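Turning a box room into a sewing room

Posted Monday, January 1, 2024
By Clyde Boateng

Our box room in Trukthorpe is 2150 mm along the window wall and a bit longer the other way. For years it held suitcases, an ironing board and a broken fan heater. It now holds a cutting table, a sewing machine, an overlocker and most of my fabric. The job took 7 weekends, two of which went on clearing out. The steps below are in the order I would do them next time, which differs from the order I did them in.

You need to be able to use a drill, a saw and a paint roller. I did no electrical work myself and I suggest you don't either.

What you will need

Tape measure, pencil, squared paper
Masking tape and old newspaper
Spirit level
Drill, wood and masonry bits, wall plugs
Hand saw or jigsaw
Filler, sandpaper, sugar soap
Paint for walls and ceiling
Battens and shelf boards
A tabletop and legs, or a table you already own
Boxes with lids

Step 1: Empty the room completely

Take everything out, including the things you mean to put back. I left a chest of drawers in the corner because it was heavy and then had to paint behind it with a brush taped to a cane. Take down the curtain and the lampshade too. Lift the carpet if it is going.

Sort as you go, but don't let the sorting stop you. Anything you can't decide about goes on the landing with a strip of tape and the day's date on it. If it is still there when the room is finished, decide then.

Step 2: Measure and draw

Measure each wall at floor level and again at table height. In an old house these will not agree. Ours were out by 21 mm between the skirting and the windowsill, and a shelf cut to the floor measurement would not have gone in.

Write down where these are:

Sockets, switches and the radiator
The window, with the height of the sill
The door, and the floor it covers when it swings open
Any pipe boxing

Draw the room on squared paper. Then cut out paper shapes for the table, the chair and the machines to the same scale and push them about. Leave room behind the chair. Most people draw the chair tucked in, and nobody sews with it tucked in.

If you have the floor to yourself for a day, lay newspaper down at full size as well. I moved the table to the window wall after trying this, having been certain it should go opposite the door.

Step 3: Decide on working heights

A sewing table and a cutting table want to be different heights. For sewing you sit with your elbows bent and your hands level with the bed of the machine. For cutting you stand, and a low table will give you a sore back before you have finished one pair of trousers.

There is seldom space for two tables in a box room. The choices are:

One table at sitting height, with blocks to go under the legs when you cut
One table at standing height, with a tall stool for sewing
A fixed sewing table and a flap on the wall for cutting

I went for the blocks. They are offcuts of fence post with a shallow hole drilled in the top of each to take the foot of the table leg. They live underneath on the floor. Lifting the table on to them needs two people, so I save up my cutting out for when Da-eun Na is round. She also sews and has blocks of her own now.

If you are using a wheelchair or have trouble getting up and down, the flap is probably the better answer. Get the brackets rated for more than you think and fix into studs or solid wall.

Step 4: Sockets and light

Count what you will plug in at once: machine, iron, lamp, overlocker, radio. The iron draws the most and should have a wall socket to itself. Do not run it from an extension lead along with everything else.

An electrician fitted us a new double socket above table height, so the leads don't trail down the back and get caught by the chair. If you are having this done, have it done before you paint.

For light you want a good general light in the ceiling and a lamp that bends, placed on the opposite side to your working hand. Daylight from the side is pleasant, though black thread on navy cloth needs the lamp on even in summer. Choose a daylight bulb if you match colours. A warm bulb makes cream and white look the same.

Step 5: Prepare the walls

Wash them with sugar soap and rinse. Fill the holes, let the filler dry for as long as the tub says and sand it flat. Run your hand over the patch with your eyes shut. Your fingers will find a ridge that you can't see.

Prime bare plaster and filler. If you skip this, the patches show through as dull spots and you will be putting on a third coat to hide them.

Step 6: Paint

Ceiling first, then walls, then woodwork. Open the window. Cut in the edges with a brush and roll while the edge is still wet.

Two coats on the walls was enough for us. Use a paint that can be wiped, at least behind the table, as machine oil and tailor's chalk both get on to the wall sooner or later.

Wait a full day before you lean anything against it. I waited an evening, and there is a mark behind the door in the shape of an ironing board.

Step 7: Choose the colours of the large surfaces together

I should really have put this step before the painting, and you should read it before you buy any. The wall, the floor and the table are the three largest areas of colour in a small room and you look at them all at once.

For sewing, the table matters most. A pale, plain top shows up pins, snipped threads and the edge of your cloth. A wood grain or a speckled laminate hides them. The drawback is that white fabric vanishes on a white table, so keep a piece of dark felt to lay down when you need it.

Bo-ram Ma, who has the house next door and the same box room, painted hers a pale grey all over. It feels bigger than ours. I wanted something darker behind the table, and a dull green doesn't tire the eyes. Dark floors show lint, so be ready to sweep. If you want to try colours before spending money, any basic room-planning program will do, or paint large sheets of lining paper and prop them up for a few days.

White top with dark brown and olive green:

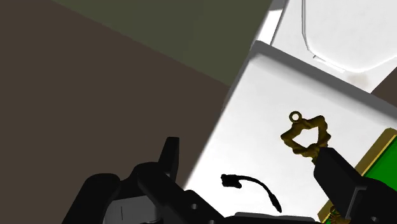
Step 8: Put up the shelves

Fix a batten along the back wall with the spirit level, then one on each side, and rest the board on all three. This is stronger than brackets and leaves the space below clear. Measure for each shelf separately at its own height.

Check for pipes and cables before drilling. Go steady above and below sockets, as the cable usually runs straight up or straight down from them.

Put the lowest shelf high enough that you can stand at the table without knocking your head when you lean forward. Sit the boxes you plan to use on the floor and measure them with the lids on before settling the gap between shelves. Mine needed a gap wider than I had drawn and I had to move one set of battens.

Step 9: Bring things back in

Table first, then machines, then fabric. Fold fabric round a piece of card so that every bundle is the same width and stand the bundles on edge. Write the length on a slip of paper and pin it to the fold. It saves unfolding the lot to find out there isn't enough for a sleeve.

Thread should be kept out of direct sun. Patterns go in envelopes in a box, with the size written on the front in thick pen.

Keep the floor under the table clear apart from the pedals and a bin. A square of rubber matting under the foot pedal stops it creeping away from you.

Step 10: Use it for a month before buying anything else

I had a list of extras ready: a pegboard, a thread rack, a trolley. By the end of February I expect to know which of them I want. So far the only thing I have missed is a hook by the door for the iron's lead.

Questions from readers of the first version

Do-yoon Noh asked whether the blocks make the table wobble. Slightly, if the holes are too wide. Line them with a scrap of felt.

Woo-jin Maeng asked about noise. The room is over our kitchen and the machine could be heard through the ceiling. A thick mat under each table leg made it quieter, and a folded towel under the machine helped a little more. Take the towel out if it blocks the vents on your model.

Somebody also asked if the carpet could stay. It can, but you will be finding pins in it for years. Keep a magnet on a string by the door.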